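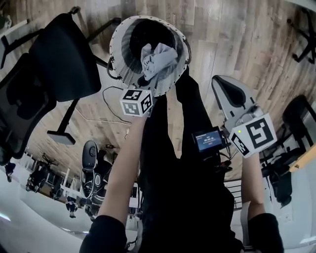 One resident of Zoubi Court asked why the laundry room hours were changed without notice, and said the new closing time doesn't work for people on late shifts. The chair replied that the notice went up on the Cidlow side only. It will be posted at both doors.

Disley Tenants' Association
Minutes, 2021-06-19

Minutes of the last meeting were accepted with one correction: the bike rack is on the Cidlow side, not the street side.

Laundry room
Closing time goes back to the old hour until September. Two dryers are still out of order. Zoton quoted for the repair but left out the call-out fee. Secretary to ask for a full price in writing.

Key deposits
The deposit for a laundry key stays at $5. Lost keys will now cost $13. Motion carried, 3 against.

Storage cages
Several cages have no name on them. Tags to be handed out with the next newsletter. Untagged cages will be opened in September.

Yard sale
Agreed to spend up to $100 on tables and signs. Residents at Zoubi Court asked for the sale to be held on their lawn this time. Left open until the landlord answers about parking.

Other business
The hallway light by the Cidlow mailboxes is flickering again. Reported to the landlord twice.

Next meeting to be set by email.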